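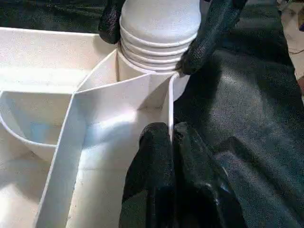
## Sodel — Técnico(a) de boas práticas e conformidade em manipulação robótica

Referência interna: 472. Vaga única, contrato sem termo, regime presencial. Entrada em funções prevista para setembro.

### Enquadramento

A Sodel opera células de manipulação com mãos robóticas de vários dedos em tarefas de arrumação e recolha de objetos em tabuleiros compartimentados. O trabalho divide-se por duas linhas: Ender, dedicada à preensão em espaço confinado, e Akl, dedicada à avaliação de repetibilidade. Ambas se regem pelo mesmo manual de procedimentos, atualmente em revisão.

A pessoa contratada fica responsável pela manutenção desse manual e pela verificação do seu cumprimento nas células. Reporta a Volker Teuber, responsável pela segurança de máquinas.

### Funções

- Redigir e rever as instruções de trabalho relativas a preensão, contacto com divisórias, libertação do objeto e recuo da mão.
- Elaborar e atualizar apreciações de risco segundo a ISO 12100, incluindo as tarefas de regulação, limpeza e resolução de encravamentos.
- Verificar a aplicação da ISO 10218, partes 1 e 2, na integração das células, e preparar a documentação técnica correspondente.
- Definir critérios de aceitação para o contacto entre os dedos e as paredes do tabuleiro. O manual em vigor distingue contacto de apoio, contacto acidental e colisão, mas não fixa limites por tipo de recipiente.
- Manter o registo de incidentes e quase-incidentes e propor ações corretivas com prazo e responsável.
- Controlar o estado dos revestimentos dos dedos e decidir a sua substituição de acordo com a ficha de inspeção.
- Dar formação inicial aos operadores antes da primeira entrada em célula.

### Regras em vigor nas células

Os candidatos devem conhecer estas regras antes da entrevista, onde serão discutidas.

1. Nenhum ensaio começa sem identificação do tabuleiro, do objeto e da versão do programa.
2. A superfície de apoio é inspecionada antes de cada série. Pregas do tecido que alterem o assentamento do tabuleiro são corrigidas com o robô parado.
3. Um objeto preso entre divisórias não é extraído por aumento progressivo da força de preensão. O ciclo é interrompido e a ocorrência registada.
4. O acesso manual ao tabuleiro exige paragem de segurança confirmada no painel. A pausa de programa não é suficiente.
5. As imagens da câmara de punho são conservadas com o registo do ensaio, incluindo as dos ensaios falhados.
6. Cada série da linha Akl tem 100 ciclos. Séries incompletas são arquivadas como tal e não são somadas a outras.

### Requisitos

- Licenciatura em Engenharia Mecânica, Eletrotécnica, de Automação ou equivalente.
- Experiência comprovada em segurança de máquinas ou em qualidade industrial.
- Leitura fluente de normas em inglês e redação técnica correta em português.
- Capacidade para interpretar registos de força e de posição.

São valorizados a experiência com mãos robóticas ou garras adaptativas, o conhecimento da ISO/TS 15066 e a prática de auditoria interna. A certificação em segurança funcional não é exigida — a Sodel suporta o custo da formação quando esta se justifique.

### Condições

Horário completo, com início entre as 8h00 e as 9h30. O posto fica nas instalações de Zanville, sala 215, com deslocação diária às células no mesmo edifício. Trabalho remoto até 4 dias por mês, após o período experimental. Equipamento de proteção individual fornecido pela empresa.

### Candidatura

Enviar curriculum vitae, carta de apresentação de uma página e um exemplo de procedimento ou instrução de trabalho redigido pelo próprio. O exemplo pode ser expurgado de dados confidenciais, desde que se mantenha legível a estrutura.

A seleção compreende análise documental, entrevista técnica com Volker Teuber e um exercício escrito de revisão de uma instrução. O exercício é feito em Zanville e não requer preparação específica.

Os processos devem ser dirigidos a Tamer Awwad, Recursos Humanos, com indicação da referência 472 no assunto. Candidaturas sem o exemplo de procedimento não são avaliadas.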